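Call for Participants: Household Cloth Folding Sessions

Wollbridge invites adults to take part in a series of sessions on how printed cloths and other small textiles are spread, smoothed and folded at home. Each session lasts 60 minutes, and participants attend 2 sessions during August. No experience is required. Participants must be able to stand at a work surface for 30 minutes at a time — short breaks are provided.

Applications must be received by May 30, 2023. 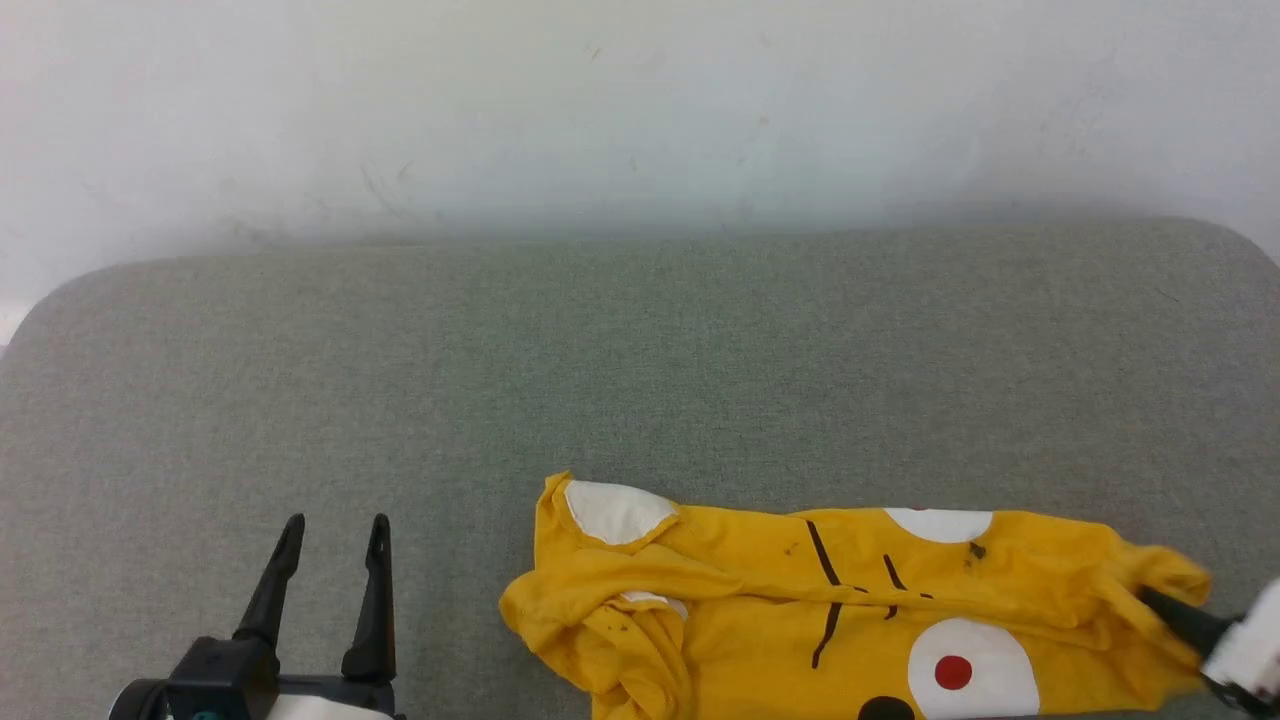
Wollbridge — Department of Household Textiles

Work is carried out on a gray fabric-covered surface. Cloths are supplied. Inquiries should be addressed to Trinidad Mateos, Participant Coordinator.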